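Chapter 6
Paying for the Arm and Everything Around It

Before you begin
By the time you reach the end of this chapter you should be able to draw up a first-year budget for a small manipulation project, tell a capital cost from a running cost, and read a supplier's quote with a pencil in your hand. You'll want a calculator and the blank planning sheet from the end of Chapter 5. A cup of tea wouldn't hurt either.

6.1 The price on the first page

When I started out in this work I was handed a quote from a firm called Brunner and asked whether we could afford it. I looked at the figure at the bottom of the first page, looked at what we had in the bank, and said yes, very cheerfully. I hadn't turned the page over. On the back were the gripper, the mounting plate, the controller licence and the freight, and by the time I had added those up (twice, hoping I had made a mistake the first time) I had to walk down the hall and take back my yes.

I tell that story to every new class, and every year a few people laugh a little too hard, and I know they've done the same thing themselves. An arm is a lovely thing to shop for. You can compare reach and payload and colour, and there are glossy brochures, and it's very easy to spend a whole afternoon on it and feel you've done your planning. But the arm is one line on the sheet. A working setup has a good many more, and some of them come around again every year whether you've thought about them or not.

So let's start at the other end, with the work. Write down the job you want done in one ordinary sentence, the way you'd explain it to a neighbour over the fence: pick up soft toys from a bed and put them in a basket. Then go through your sentence word by word and ask what each word is going to cost you. "Pick up" is a gripper. "Soft" tells you something about which gripper. "Bed" and "basket" are things you have to own, or borrow, and find floor space for. 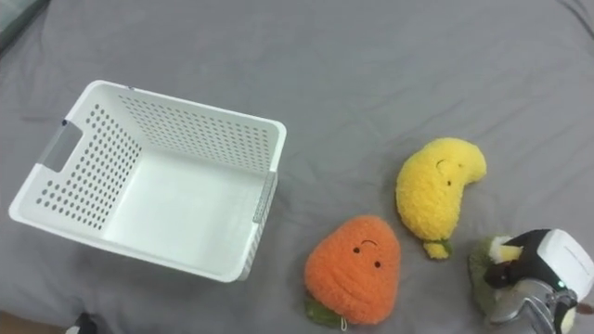 Should the gripper be budgeted separately from the arm?
Give it a line of its own. Grippers wear out sooner, get swapped when the job changes, and are often sold by a different supplier with different delivery times, so a combined figure will hide costs you need to be able to see.

Once the gripper has its own line, you'll find that other items want theirs as well. Orvokki Kallio, who taught me most of what I know about purchasing, used to divide her sheet into what she called the bench, the room and the people. I've never found a better way of doing it, and you'll see those headings all through this chapter.

The bench covers the arm, the gripper, the cameras, the cables, the computer and whatever the arm is meant to handle. That last item is nearly always forgotten. Household objects are cheap one at a time, but a project that runs for a year goes through a surprising number of them. Seams split, baskets crack, things wander off home with people's lunches. If you can, buy spares of the same model on the same order, as shops have a habit of discontinuing the exact thing you've built your tests around.

The room covers rent, power, lighting, insurance and furniture. A project about the home needs something like a home to work in, and that means floor space that an office plan won't give you. Measure the furniture, then measure the space a person needs to walk past it without bumping an elbow.
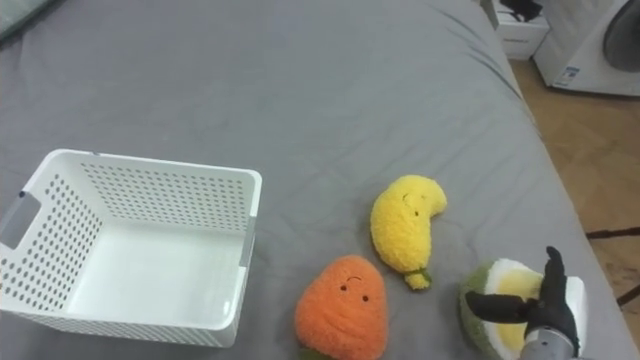 The people are the largest part of most budgets and the part most often written down too small. Somebody has to set the objects out, run the session, check the recordings and put everything back, and that somebody needs holidays and gets the flu like the rest of us. If your sheet has a line for a spare gripper but none for a spare pair of hands, go back and add one.

6.2 A worked case: Mirnier and Nimine

Mirnier is a small household robotics group with 2 arms and a rented unit. On Oct 24, 2023 its manager sat down to plan the following 12 months, with the aim of placing all orders by April. Two quotes were on the desk. The Gralach quote had the lower purchase price, with service charged by the visit. The Nimine quote was dearer to buy but took in a year of service and a replacement set of gripper fingers.

The manager's first instinct was to go with Gralach, and on the purchase price alone I might have done the same. Then she wrote both offers out again under the bench, the room and the people. The Gralach arm needed a heavier base, so there was a floor to think about. Its software was new to her staff, so there were training days to pay for. She also put in 6 service visits, going by the previous year's log. With all of that on the page, the Nimine offer came out a little ahead over the year, though a group with staff already trained on Gralach equipment could quite fairly have landed the other way.

Notice that she used her own log for the service visits. If you don't keep one yet, start this week, even if it's only a scribbler hanging from a nail by the door. Write down the date, what stopped working, how long it was out and what you paid to fix it.

Words to know
Capital cost: money spent once, on something you keep and use for more than a year.
Running cost: money you'll spend again and again for as long as the work goes on.
Consumable: an item you expect to use up or wear out, such as finger pads or test objects.
Lead time: the wait between placing an order and having the thing in your hands.

Try it yourself
Take the one-sentence job you wrote in section 6.1 and list every item it calls for under the bench, the room and the people. Mark each one C for capital or R for running. Trade sheets with a classmate and see what each of you left off, then keep the corrected copy handy, as we'll be putting prices to it in section 6.3.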